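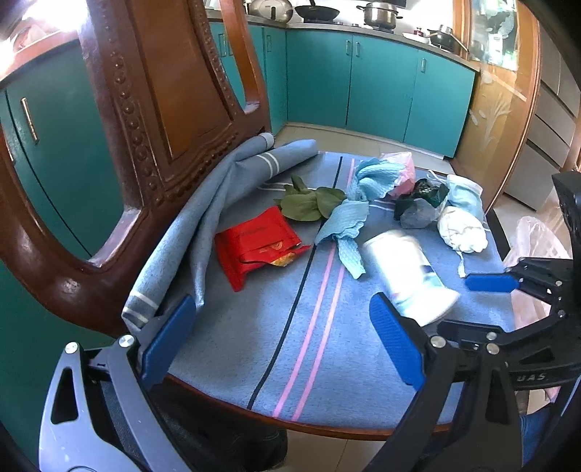

*Slide 1: carved wooden chair, blue heathered fabric with white bands.*

Notes for the talk, Tuesday, 7 p.m. slot. Long version. Cut the bit on heel heights if the first speaker runs over.

**Opening**

Wait for the back row to sit down. Don't thank everyone twice like last time.

Good evening. I was asked to speak on "Why the Clog Is Back," and I'd like to start by questioning the title. Back from where? My mother gardened in clogs. Every chef I've ever met stands in clogs for a living. Half the nurses in this town never took them off. When a magazine says a shoe is back, it means the people who write for the magazine have noticed it again.

So I've changed the title. Tonight's talk is "Who Says the Clog Is Back?" I cleared this with Seon-mi Ok, who runs the program, and she said fine as long as I still talk about clogs. I will. I own three pairs and I like two of them.

(Pause. If they laugh, go on. If they don't, go on faster.)

**Slide 2: The word "back"**

I went through a stack of old fashion pages to see how often the clog had returned. I'm not going to give you a chart. I don't trust charts in fashion talks, and you shouldn't either, mine included. What I can tell you is that the articles were very much alike. The same few words kept turning up: "unlikely," "surprisingly," "love it or hate it." The writer is nearly always surprised. I'd like to know how a person can be surprised by the same shoe every few years and keep the job.

Read out the two bits on the card. Don't do the voice.

> "You thought you'd seen the last of them."

> "The ugly shoe we can't stop wearing."

Who is "we" in that second one? Ask the room for a show of hands – who's wearing clogs tonight? Whatever the answer is, use it. If there are plenty, say they could have been wearing them all along. If there are none, say there's your comeback.

**Slide 3: The Grusholm shoe**

Most of this season's noise comes down to one shoe, the Grusholm platform. You've seen it or you've seen a copy of it. Closed toe, thick wooden sole, nail heads along the edge. It comes in black, tan, and a green they call Geum, which is the name of a plant with orange, red or yellow flowers. I've asked the company why the green shoe is named for it. I haven't had a reply.

Pass the tan pair around at this point. Left shoe to the left side of the room, right shoe to the right, and ask for them back before the break. We lost a sandal in the spring.

While they go around, ask people to do three things:

- Bend the sole. It won't bend. It's wood.
- Press a thumb into the footbed.
- Look at how the upper is fixed, and pull at the nail nearest the heel.

The press sheet for this shoe says it is "made for walking." I wore them for 12 days. I walked to work, I walked around the market, I stood through a wedding. Here's what I'd say to a friend. They're fine for standing. They're good on a flat floor. On a hill they're hard work, and on wet stone I wouldn't go near them. Day 13 I put my old ones back on and could have cried.

That's one person with one pair of feet. I-seul Kang borrowed them for a weekend and came back in love. She has a higher arch than I do and she also drives everywhere. Make of that what you like. She's in the third row, so be nice.

**Slide 4: Heel height (CUT IF SHORT OF TIME)**

The Grusholm heel is listed at 100 millimeters. Then you read on and find the platform under the toe takes up a good part of it, so the foot itself isn't tipped anywhere near as steeply as the number makes you think. This is fair enough and people who sell platforms have always said so.

What they leave out is that a tall shoe is a tall shoe. If you roll your ankle you roll it from up there. A thick front makes the slope easier. I can't see how it makes the drop any shorter.

I'd like one shop, just one, to put two numbers on the tag: the height of the heel, and the height of the heel minus the platform. Prodside did it for a while on their website and then stopped. When I wrote to ask, they told me customers found it confusing. I don't believe that. I think customers found it clear.

**Slide 5: Who benefits**

This is the part where I get called a grump. Take it slowly.

A trend needs a new thing to sell. The trouble with clogs, if you're selling them, is that a decent pair lasts. The sole wears down, you put a rubber strip on it, you keep going. So the shoe has to be made newer somehow. It grows a platform. It gets a strap, then loses the strap. It gets fluffy inside. It arrives in silver.

I have nothing against silver. I'd just like to be told that I'm buying silver, and spared the speech about craft.

Gil-soo Noh repairs shoes on Clornascombe Road and has given me more sense on this subject than any magazine. I took him four pairs of this season's clogs, all different prices, and asked him which he'd be happy to resole. He picked two. One of them was the cheapest on the bench. The dearest had its upper glued into a groove with small brass nails set on top for looks. He pushed one out with his thumbnail. He put it in my hand and went back to work.

(I have the nail in an envelope. Hold it up. It's tiny, they won't see it, hold it up anyway.)

To be fair to the makers, glue isn't always bad. There are glued shoes that outlive their owners. My complaint is with fake nails. If you want to glue, glue, and leave off the costume.

**Slide 6: "Goes with everything"**

No shoe goes with everything. Please stop writing this, whoever's writing it.

What I've found, for what it's worth:

- Wide cropped pants work. The shoe needs some air above it.
- Long full skirts work if the hem clears the toe. If it doesn't, you'll step on it going upstairs.
- Skinny jeans make the foot look like a delivery van. Some people want that. Fine.
- Thick socks, yes. Thin shiny tights, no – your heel slides out at every step and you can hear it.
- With a smart coat they look better than I expected. There, I've been surprised too.

So-yul Song disagrees with me about the tights and will tell you so in questions. She may have found a better brand of tights.

**Slide 7: The noise**

Short one. Nearly every review I read talked about the look and only one talked about the sound. A wooden clog on a hard floor is loud. Your downstairs neighbor will have a view. Your office will know when you go for coffee and when you come back.

If you want to, clop across the stage here. Test the floor first. If it's carpet, skip it.

You can have a rubber sole put on, which helps. Then you'll meet someone who tells you it isn't a real clog any more. I've met him. You don't have to answer.

**Slide 8: What I'd buy**

People always ask, so I'd better say it before they do.

If you have never worn them, don't start with a platform. Get a low pair, second-hand if your size turns up, and wear them in the house for a week. If your feet hurt after the week, clogs may not be for you, and that's allowed. Don't wait for them to "mold to your foot." The leather will give a bit. The wood won't.

If you've worn them for years, you don't need me or this season. Get yours resoled.

If you want the Grusholm because you love how it looks, buy the Grusholm. I mean it. Wanting a thing because you like the look of it is a perfectly good reason, and a lot better than any reason on the press sheet. Try the size up. Walk on the shop's hard floor and ignore the rug they stand you on.

Byung-chul Wi asked me at dinner whether I'd be sorry if clogs went out again. Out of what? They'll be in the same kitchens and the same gardens. The magazines will move on to a ballet flat and be very surprised by it.

**Slide 9: Questions**

Get the tan pair back. Count to two.

Likely questions and where I stand, so I don't ramble:

*Are they bad for your back?* I don't know. I'm not a doctor. I've read that they're good for it and I've read that they're bad for it, and both pieces had a link to buy some.

*Kids' clogs?* I wouldn't put a small child in a stiff sole on stairs. Ask someone who knows about children's feet.

*Men's?* Same shoe, wider last, fewer colors. No good excuse for the fewer colors.

*Is vegan leather as good?* Ask which kind. Some of it cracks across the toe in one winter. I've had a pair that did and a pair that didn't, and the labels used the same words.

*How do you clean the wood?* Damp cloth, dry it right away, a little oil if it looks pale. Don't leave them by the heater.

*What are you wearing tonight?* Loafers. The parking lot is gravel.

Handouts by the door, 100 printed. The resoling list is on the reverse, and Noh's Saturday hours on it are wrong, so tell them he shuts at noon.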